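Tully Household Tasks Project
Second progress report to the Wadik Fund
Reporting date: 6/20/21

1. What we were asked to do

The Fund supports us to answer a simple question: can a machine with one arm or two take over small chores in a home or in a small shop, without a person standing next to it? In the first report we covered folding of towels and loading of shelves. In this report we cover putting away of containers, mainly nesting and separating baskets. The work was done at our room in Trareo, with the control software Irkorel.

We chose baskets because shops use them for display and homes use them for everything, and because a person does this chore without thinking. For the machine it is a different matter, and I will try to explain where the time went.

2. Approach to the basket
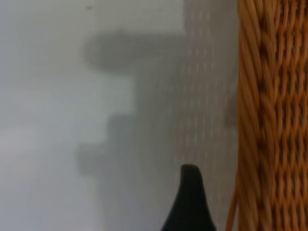

The first difficulty is to know where the side of the basket begins. A cardboard box has a flat wall and a clear edge, and our software was prepared mostly on such things. Wicker is not so regular. The tan basket has a strand that hangs away from the weave near the bottom, and a finger that comes down beside the wall must not catch it. Shadows give us trouble also. A gray shadow on a pale surface, with soft edges, can be taken by the software for a part of the object, and then the arm stops too early or goes around something that does not exist. In the spring version this was the most frequent reason for a stopped attempt. We now compare two views before the arm is allowed to come close, and the false stops became rare enough that we do not list them separately any more.

The cost of this change is speed. The arm waits for the second view each time, and a person who watches it for the first time usually thinks that it is broken.

3. Holding and lifting

After the approach comes the grip. We tried to hold the basket by the wall, by the rim and by the handle. The wall is the worst choice, for it bends and the fingertip can enter between the strands. The rim is better, but its thickness changes along the way, so the opening of the fingers must be corrected during the movement. The handles look easy and are not, as a handle of thin wire can turn when it is touched.

For this period we decided to use the rim for all lifting and to leave the handles for the next one.
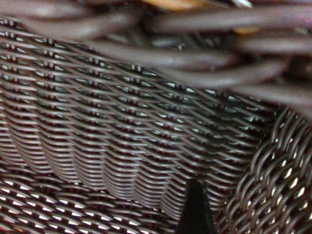

Can the machine put away baskets without help today?
Only in part. When the baskets stand alone on a table and are near to their expected place, the task is usually finished without a person. When they are pushed against each other, or one is upside down, a person must still come and arrange them.

4. Nesting and separating

Nesting is the part that interests our shop partners most, because it saves room at the end of the day. We made 300 attempts in this period, divided between nesting and separating. Full tables are in the annex, together with the log of 2,031 single movements which the Fund asked for.

Nesting goes better than separating. Gravity helps, and a small error at the start is often corrected by the sloping walls. When two baskets are near to the same size, the upper one does not go down fully and remains partly on top. We had a long discussion if this should be counted as success.

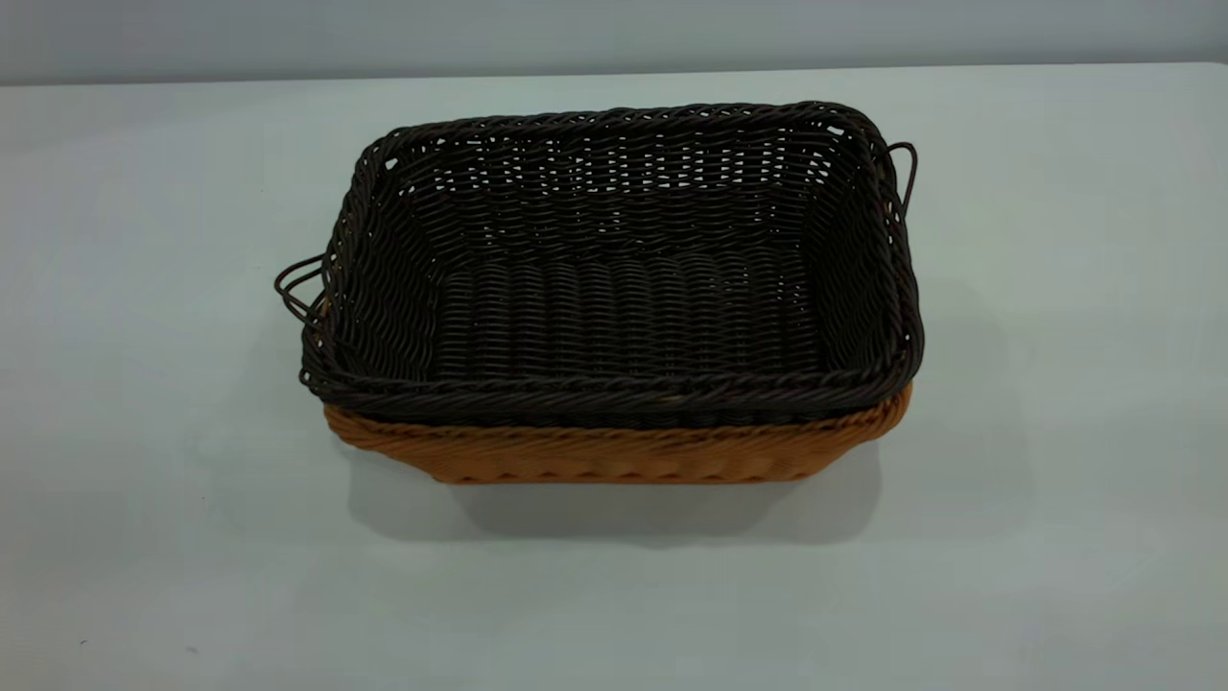
In the end we count it as success when the upper basket stays in place after the arm has gone away, and we note the depth in a separate column. A shop worker would accept such a stack, in our opinion, if it does not fall when the table is moved. Separating has no such easy rule. The lower basket often comes up with the upper one, and with a single arm there is no hand left to keep it down. We made a few trials with two arms, but the planning was slow and we do not wish to report numbers yet.

5. Problems and delays

Delivery of the new finger pads was late by 7 weeks. We continued with the old pads, which are harder and slip more easily on a smooth strand. The results in the annex should be read with this in mind. There was no other change to the plan or to the budget.

6. Next period

Until the end of August we will work on the following points:

Separating with two arms, first with baskets of clearly different size.
Lifting by the handles, at low speed.
A trial of 2 days in the shop of a partner, during closed hours, with our own person present.

We ask the Fund to confirm that the shop trial may be paid from the travel line, as it was not named in the original plan. The insurance letter must be signed before the trial, and the insurer has asked for the Fund's answer in writing.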